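Looking After a Hand-Held Gripper: Pads, Pivots and the View From the Tool
Speaker notes, Mwende Swai
Kettunen workshop afternoon, February 22, 2019

Before I start

Water on the left, clicker in the right hand, and remember to wait for Vilja Vainio to get the blinds down. Thank her for the invitation and for the coffee, and say hello to the Clisiditz people, who came by train and were up a good deal earlier than I was.

Opening

Good afternoon, everybody, and thank you for staying for the slot after lunch, which I know is the hardest one to sit through. I'm going to talk about one tool. It's a gripper you hold in your hand, with two fingers and a camera mounted on it, and my bench has been looking after it since the Gurnov work got going. I've become fond of it in the way you get fond of an old bicycle, so please forgive me if I go on a bit about pads.

I was asked for a maintenance talk and that is what you'll get. Nelli Laaksonen covered the recording side this morning much better than I could (if you missed it, do find her at the break, she has her slides with her). My part is the mechanical end: the fingers, the pads, the pivots and the little bit of camera care that goes with them.

How we keep the book

(Hold up the notebook.)

We have a paper logbook. I know, I know. We tried a shared spreadsheet for most of January and people filled it in beautifully at their desks, two days later, from memory. The notebook hangs on a hook next to the tool, there's a pencil tied to it, and it gets written in with the tool still warm from somebody's hand.

Each session gets one line with the date, the initials of the person holding the tool, the number of closes, and anything odd. The "anything odd" column is the one I read first on a Monday. My favorite entry so far is "feels sulky," from Oona Suominen, and she was quite right, it did feel sulky. There was grit in one of the pivots and you could feel it in the last part of the squeeze.

When I added up the closes for this talk we were at 1,793 since the pads were last changed. Please don't take that away as a service life! It's one tool, with one set of pads, used by people who mostly pick up kitchen things. I only mention it to give you a feeling for the amount of use behind what I'm going to show you.

The first look

Every check begins the same way, with the fingers open and nothing in them, pointed at something plain and pale. We use a white surface for it. A dark pad against a dark bench hides everything you want to know, and I spent a good while squinting at ours with a flashlight before Seraina Wallner, who is far more patient than I am, suggested just turning to the other side of the room.

So you open the fingers, you hold still, and you look through the tool's own camera before you look with your eyes. People always want to do it the other way round. But the camera's view is the one the recordings are made from, and you want to know what it sees. Start at the outline of each pad, go along the top edge, then down to the bottom edge, and compare left with right as you go.

(Next slide. Give them a moment with it, and point at the lower edge of the left pad first.)

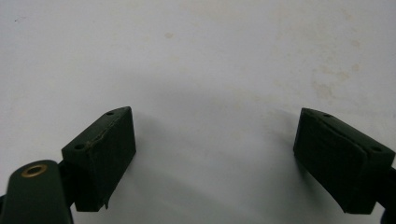

What I read from a view like this

Start at the left. There's a small torn tab hanging from the bottom of that pad, and you can find it easily against the pale background. Now go over to the right pad and look at its lower edge, nice and square. That difference is what goes in the book. I write "left pad, lower edge, tab," and I make a little drawing, because my handwriting is dreadful and the drawing is what people go by.

Then the upper edge on the left, where there's a thin lighter line along the corner. I put that down as scuffing. A scuff by itself doesn't make me reach for the toolbox. I note it and have a feel with my thumb, and if the corner is still firm and the face is still flat I leave the pad on.

The right pad has a groove running diagonally just under its top edge. Somebody at the bench always asks me whether that's a crack, and it's a good question to ask. Looking at it on a screen, I'd say it could be a seam, or the pad could be built up in layers, and I wouldn't want to swear to either from here. What I do is take the tool down and run a fingernail along it. If the nail catches or the line opens when you press the pad, take the pad off. If it stays shut, write it down and look again next time.

(Somebody may ask about the beige patches on the white surface. They're on the background. Say that we wipe the surface and go on.)

Down in the left corner you'll notice the brass eyelet in the end of the arm link. I'm very attached to that eyelet as a landmark. When I'm on the telephone with somebody who has the tool in front of them and I don't, I say "find the brass ring and work inward from there," and we're both in the same place straight away.

Trimming or changing

Now, what do you do with a torn tab? My rule for our bench is simple enough. If the tab is outside the part of the pad that meets the object, I trim it with a sharp blade, cutting away from the face, and I never pull it. Pulling is how you turn a small tab into a long one. I did precisely that on an early set and had to explain myself to Vilja.

If the tear has reached the gripping face, the pad comes off. And when one comes off, both come off. I know that feels wasteful, and Seraina and I have had a long and friendly argument about it that is still going. My view is that a new pad against an old one closes a little unevenly, and then somebody spends a whole morning chasing an alignment fault that is really just a mismatched pair. Seraina's view is that I'm spending her pad budget. Both of these things are true.

Changing them, in the order we do it:

Rest the tool on its back with the fingers open and block them open. We use a scrap of foam.

Clean around the fasteners before you loosen anything.

Take the left pad off first, bag it and label it, then do the right. Keep the bags. I've gone back to old pads more often than I'd have guessed.

Wipe the mounting faces with a dry lint-free cloth. No solvent at this stage, please.

Fit both new pads finger-tight, close the fingers gently on a strip of paper, and only then tighten.

Pull the paper. You want the same drag at the top of the pads and at the bottom. If it slips out freely at one end, loosen and go again.

Open and close 200 times by hand before the tool goes back on the hook. It's dull work and it goes nicely with the radio.

The pivots

Back to the sulky feeling. A pivot with grit in it tells your hand long before it shows in any picture, so ask the person who holds the tool, and ask them kindly, since they'll often assume the trouble is their own grip. We brush the links with a soft dry brush after every session. Once a month we put the smallest drop of light oil on each pivot, and then wipe off nearly all of it. Oil on a pad is a miserable thing to get rid of. If you spill some, change the pads and be done with it.

The camera

Just a few words, as Nelli has done most of this. Clean the lens with the proper cloth, check that the mount hasn't turned, and save one still with the fingers open on the plain background. We name the stills by logbook page, and we're up to 249 of them. Flicking through them in order is the nicest way I know to see wear coming. I leave them running on the side monitor when I eat my sandwich, which my colleagues find a little sad.

What we're trying next

The Darkik fixture is on the bench now. It's a plain cradle that holds the tool at the same height and angle for the check, so the stills line up better from one to the next. I had hoped to bring it along today but it wouldn't fit in my bag with the notebook and my boots. Oona is measuring how much the angle wandered when we did it freehand, and I suspect I won't come out of that very well.

If there's time

(Tell the one about the freezer bag label. Skip it if we're past the half hour.)

Questions. The notebook can go around the room, but please bring it back to me at the end, and please leave the pencil on its string.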